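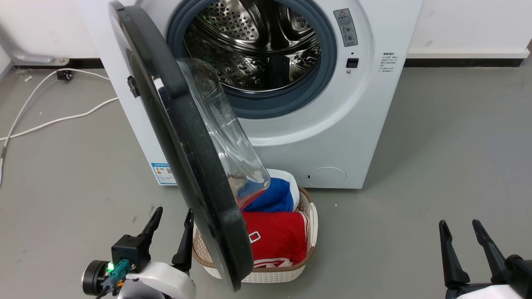

Unit 3 covers loading and unloading front-load washers. You should have finished the sorting exercise from Unit 2 before you start. Check the machine with the door fully open, as it is on the white washer, so you can see the gasket and the drum together. The gray rubber gasket is deep, and small items such as socks end up in its fold. Run two fingers around the whole ring, bottom first.

**Terms used in this unit**

- *Gasket*: the rubber ring between the door and the drum.
- *Drum*: the perforated steel cylinder that holds the load.
- *Paddles*: the raised parts inside the drum that lift and drop the clothes.
- *Access cover*: the panel low on the front. On most machines the drain filter is behind it.

**Loading**

1. Empty all pockets over the tray.
2. Put in large items first, one at a time, shaken out.
3. Stop when you can still fit a flat hand between the load and the top of the drum.
4. Check that no fabric is lying across the gasket before you close the door.

**Unloading**

Set the basket on the floor under the opening. Turn the drum by hand once after you think it is empty. Dark socks stick to the upper wall and are easy to miss. Wipe the glass and the gasket with a dry cloth and leave the door ajar.

**For next time**

Read the Prurnau handout, sections on drain filters and spin speed. Bring your load sheet from Room 413, filled in and signed. Questions about the April practical go to Mingxuan Pan, Room 194, before noon.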